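Why Can You See in the Dark (a Little Bit)?

You switch off the lamp, and whoosh, your room is gone! The bed, the bookshelf, the pile of socks by the door — all swallowed up. But wait a few minutes and things start creeping back. First the window. Then the edge of the door. Then, yes, the socks.

Did the room get brighter? Nope. Your eyes changed!

Meet your rods and cones

At the back of each eye is a thin layer called the retina. It is packed with tiny cells that catch light, and the two main kinds are named after their shapes: rods and cones.

Cones love bright light. They let you see colors and small details, like the words on this page. Rods are much better at working in dim light, and you have millions and millions of them. The trouble is that rods can't tell one color from another. That is why a red sweater and a green sweater both look gray at midnight!

Open wide

Look in a mirror and find the black dot in the middle of your eye. It's called the pupil, and it is really a hole that lets light in. In sunshine it shrinks. In the dark it stretches open, and it starts doing that almost right away.

Your rods take longer. They use a special chemical to catch light, and bright light uses it up. In the dark your eyes build it back, bit by bit. After 10 minutes you'll see a lot better than you did at first, and your eyes can keep on improving for half an hour or more.

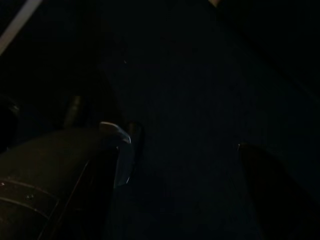

Very little light, but a pale curved edge still shows up.

Edges are a big help when it's dark. Your brain is a terrific guesser, and it can take one faint line and work out a whole shape from it. Sometimes it guesses wrong, of course. A bathrobe on a hook can turn into a very tall stranger!

Try the sideways trick

Stargazers have a great trick for spotting faint stars: they look a little bit to one side. The very center of your retina is crammed with cones and has no rods at all. When you look slightly away, the faint light lands where there are lots of rods, and the star pops into view. Look straight at it and it may vanish again. It feels like magic the first time!

Be a night vision scientist

You'll need a grown-up, a dim room, and 6 crayons in different colors.

Sit in the dim room for 10 minutes. No phones or flashlights, or your rods have to start over!
Ask your grown-up to hand you the crayons in a mixed-up order.
Write down what color you think each one is.
Turn on the light and check.

Which ones fooled you? Many people find that reds look extra dark, almost black. Rods hardly notice red light, and that's why astronomers often use red flashlights — they can read a star map and keep their night vision too.

Written by Nayeli Cárdenas
Updated 1 Jun 2026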